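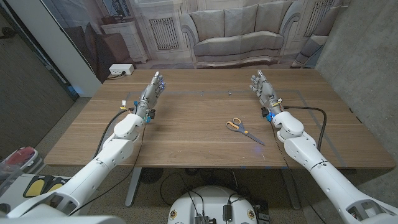 The Nollstead Craft Rooms reopened to members on Feb 3, 2019, following a refurbishment that began the previous November. This page forms part of the online gallery maintained by the Jinora Society and concerns the tables, hand tools and working habits of the cutting room. The room takes its character from its large work surfaces, and a warm brown wooden top with a straight grain, of the kind seen in the gallery, suits the purpose well: a pair of scissors with orange handles and long silver blades is easily found against it, even late in the afternoon. Thin gray tape marks out a large rectangle on the tabletop, with small blue marks placed along it at intervals, and the scissors lie at an angle on the wood. The notes that follow are intended for members, visiting groups and others who wish to know how the room is furnished and used.

## The tables

The cutting room holds four large tables, acquired from the former Ammann bindery at the time of its closure. They were cleaned and refinished during the refurbishment, and the tops were leveled before the room was returned to use. Members are asked to lay a cutting mat before using any knife or rotary blade. Scissors may be used directly over the wood.

Hot irons, glue pots and open containers of dye belong in the adjoining wet room. Water spilled on a tabletop should be wiped up along the grain with a dry cloth and reported at the front desk before the end of the session.

## Tape on the work surface

Tape may be used to set out a working area on any of the tables. Members who do so are asked to choose a low-tack tape and to press it down by hand. A bone folder or roller drives the adhesive into the finish and should not be used.

Layouts may remain in place for up to 11 days — a longer period may be requested in writing. Marks belonging to another member's layout must be left as found, including small registration marks, which are easily mistaken for scraps. Pencil and pen are not permitted on the wood.

## Scissors and shears

The Society lends scissors for use in the room. Long-bladed pairs are kept for fabric and for large sheets of paper, and short-bladed pairs for trimming and thread. Fabric scissors are not to be used on paper, card or tape. The storage rack stands beside the door, and each pair has its own hook.

When a pair is set down between cuts, it should lie flat, with the blades closed and well clear of the table edge. Pairs that have become stiff or dull should be placed in the repair tray with a written note of the fault. Sharpening is carried out under an arrangement with the Vastton workshop, and tools are normally returned within nine days.

## Power and cords

Outlets and power strips are provided for lamps, sewing machines and other equipment. Cords should be led away from the side at which members sit, and should be kept out of the path of blades. A power strip may stand at a corner of a table, provided that nothing wet is in use nearby. Heaters and kettles may not be connected in the cutting room.

## Use of the room

The room is open to members during published hours and to visiting groups by arrangement. A table may be reserved for a half day or a full day. Groups bringing their own materials should state the largest sheet or length of cloth they expect to handle, so that suitable tables can be set aside.

All lent tools are to be returned to the rack at the close of each session, and offcuts placed in the bins provided — paper in one, textile in the other. Requests for reservations, and for permission to reproduce material from this gallery, should be addressed to the Jinora Society office in Nollstead, quoting gallery reference 2261.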